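Print this page | E-mail this page
Search the course pages Search
Reading time: 5 minutes

Household Textiles, Session 3: Folding on a marked table

Handout to go with the afternoon practical. Notes by Dilani Dissanayake.

Right, so this is the session where we stop talking about fibres and get our hands on some cloth. You'll want a flat table, a roll of brown kraft paper, blue painter's tape and a couple of cloths that don't feel the same as each other. I like to start with one towel and one plain flat square, and I'll explain why further down. 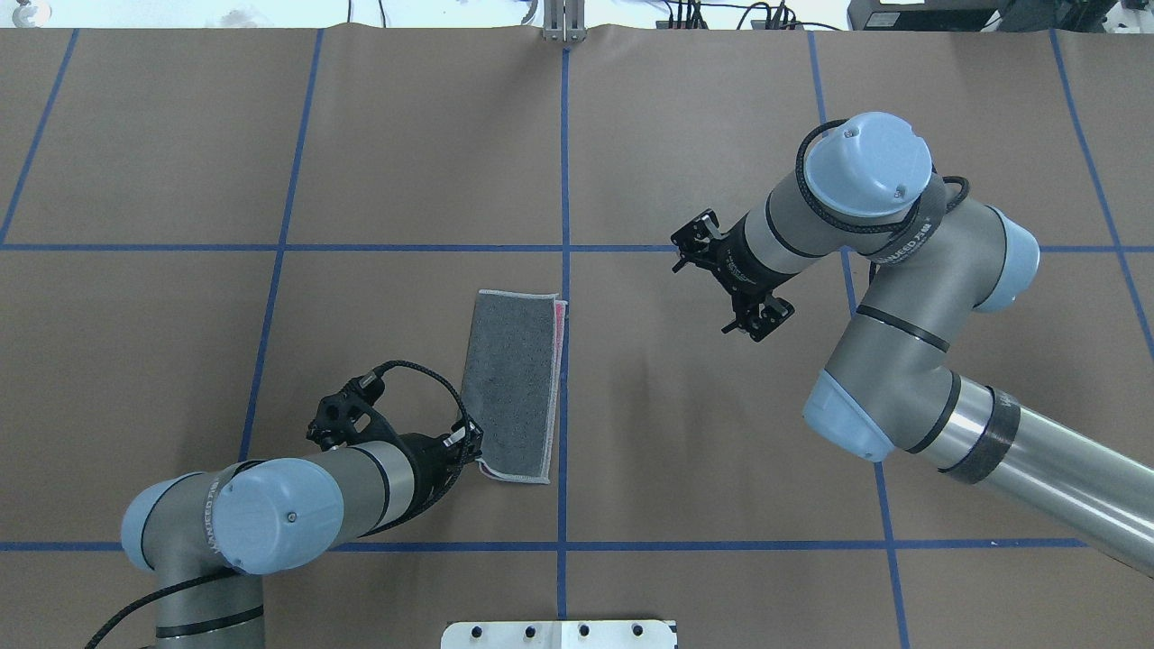
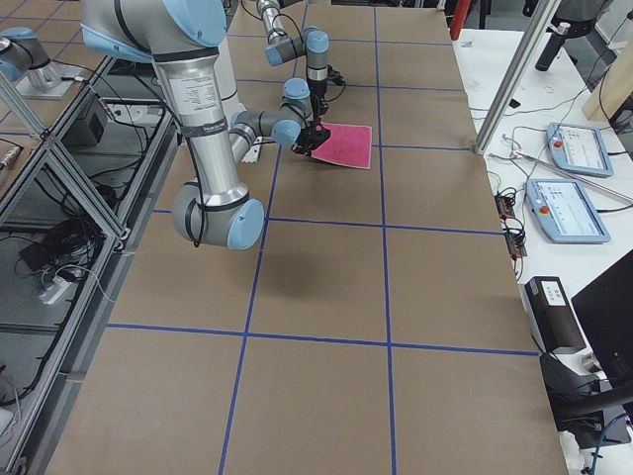

Why put paper and tape on the table when you could just fold on the bare top?

Mostly so that you've got lines to fold against. A towel looks straight enough on a plain table until you lay its edge next to a strip of tape, and then you see how far it wanders. The paper gives you a clean surface that you can write on as well, so you can jot down where a corner landed before you move it.

Setting up the table

Roll the paper out with the curl facing down and smooth it from the middle with your forearm. Tape the long edges first. I used to do the corners first and always ended up with a great bubble in the middle, which Kavinda Khan very kindly pointed out to me in front of a full class.

Then put your lines down. Use painter's tape and not parcel tape (parcel tape will have the paper off in strips when you try to shift it, and you will need to shift it!). Your cells can be any size you like so long as one of them is bigger than your biggest folded cloth. Don't fret if the lines come out a bit skewed. Pick one long line, call that your true edge, and work from it every time. Last year somebody spent most of the practical with a set square getting the grid perfect and then had ten minutes left for folding -- please don't.

Picking up a corner

This sounds like nothing and it's where most of the bad folds begin. Pinch the very corner, where the two hems meet, with the hem itself between finger and thumb. If you take hold an inch further in you get a little tail that hangs down and tucks itself under, and you won't notice until the whole thing is folded and there's a lump.

Lift a bit before you travel. If you drag a corner across the table the rest of the cloth comes with it, and your lovely straight edge is gone. Towels are heavy enough to sit still while you raise one corner. Thin stuff isn't, so use your other hand as a weight on the far side.

Towel cloth and flat cloth

Anoma Roy, who taught this before me, used to give everybody the same cloth so the results could be compared. I've gone the other way. A towel with a bit of texture grips itself, so once it's folded it stays folded, but it's springy and the fold stands up in a fat roll. A flat smooth square takes a sharp crease and then slides about. You learn different things from each, and I'd like you to have a go with both before you decide which you hate.

Hems matter too. A thick hem makes one edge longer to fold round than the other, so on a towel I bring the hem just short of the opposite hem, by the width of the stitching, and then press. On thin cloth go edge to edge.

The exercise

1. Lay the towel in one cell with its long side along your true edge.
2. Mark its four corners on the paper in pencil.
3. Fold in half, short edge to short edge, and mark where the new corners sit.
4. Fold in half again. Mark.
5. Open it out flat and look at how far the towel has moved from your first four marks.
6. Do the same with the flat square, in a different cell.
7. Swap with your partner and repeat the lot without looking at their marks.

Work in pairs, please, and one of you should keep your hands off while the other folds. It's much harder than it sounds. Atif Zaidi and Sumaiya Mridha ran this bit for me in September and had to keep sending people to stand behind their chairs.

What to write up

I want one side of A4, and a drawing of your marks is worth more to me than a long paragraph. Tell me which corner drifted furthest and which hand you were using. If you're left-handed say so at the top, as the drift often goes the other way and I'd like to see it.

For those asking about stacking: leave it for now. We'll do shelves and stacks in the next practical, and a stack is only as good as the folds in it, so a wonky pile at this stage won't teach you much.

Bits and bobs

The spare tape is in the grey drawer, second one down. Roll used paper with the pencil side in, and write your name on the outside if you want it for the write-up. Anything left without a name goes in the recycling at around half past four. Aprons are optional for this one. Rings and bracelets off though, please, as they catch in the loops of a towel and pull a thread right across it.

E-mail this page | Print this page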